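Kirine Parts Tray, shallow, orange-yellow

Back in stock as of March. Same tray as before, new item number (846), old one still works if you type it in the search box.

Molded plastic, one piece. Glossy, wipes off with a damp rag. Flat floor, no ribs, no dividers, so wires lie down flat and you can get a fingertip under a connector. Raised rim at the back with a bevel on it. Color goes all the way through, scratches dont show up white.

What people buy it for: small harnesses, mostly. Sub-assemblies going from the crimp bench to test, or from test to whoever is putting the box together. Also gaskets, knobs, short cable sets, anything that gets lost on a dark bench. Red and black wire both show up well against the color. Clear terminal sleeves less so, look twice before you stack.

Loading it. Lay harnesses in loose, labels up. Don't coil them tight, a twisted pair holds the bend and then you're fighting it at install. Keep spade terminals away from the other guy's connectors or they hook together and somebody yanks. One layer only if the ends are already crimped.
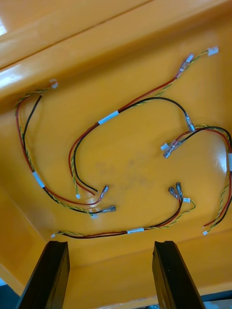 Max load 15 lb. It will hold more for a while but the floor bows and then the tray rocks on the bench. Trays nest when empty. Full trays do NOT stack, the rim isn't made for it, use the Zesance rack (sold separately, see Racks).

Labels: paper ones peel off the gloss finish in a week or so. Vinyl sticks. Stick it on the outside of the rim where the bevel ends, otherwise it gets rubbed off by sleeves.

Cleaning: dish soap, warm water, soft cloth. Isopropyl is ok. No acetone, it goes cloudy and we can't take it back. Dishwasher no, softens at 115 F above what we'd call room temp and the commercial machines run hotter then that.

Not ESD safe. Plain plastic. If you have bare boards you want the black conductive version, ask for it by name, it's not on the site yet. Finished harnesses with nothing electronic on them are fine in this one.

Sold in packs of 2. Single trays only at the Pallville counter. Ships flat-nested in a carton, over a dozen packs goes on a pallet and Luuk Dierckx will call you about the dock.

Returns: unused, within the usual window, original carton please. Glare marks and faint swirls in the finish are from the mold and not a defect. A crack is a defect, send a photo to Ah-rin Kang at the parts desk and she'll get a replacement out.

Matching lid: discontinued. Remaining lids fit the deep tray only.

Questions on bulk price, ask for Byung-chul Pyo. Mornings are best.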